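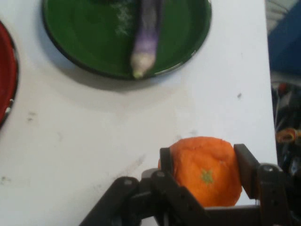
Eggplant on the green plate

Flaltcombe Dinner Plate, dark green

I started selling these in August and I still eat off mine every night! They come from Dornov, a little pottery where Perihan Polat mixes her own glazes (she won't tell me what's in the green one, and I've asked plenty). Each plate weighs 600 grams, so it feels solid in your hand but you can still carry a stack to the table without groaning.

I put mine in the dishwasher all the time and the color has held up great. Microwave is fine too. Please don't put it under the broiler, I cracked one that way and I'm still sad about it.

Sold in sets of 2. Item no. 1066. Also comes in Jadelent, a paler green that my sister likes better.

Orders placed before March 24, 2025 ship free. Email me if you want to mix colors in a set.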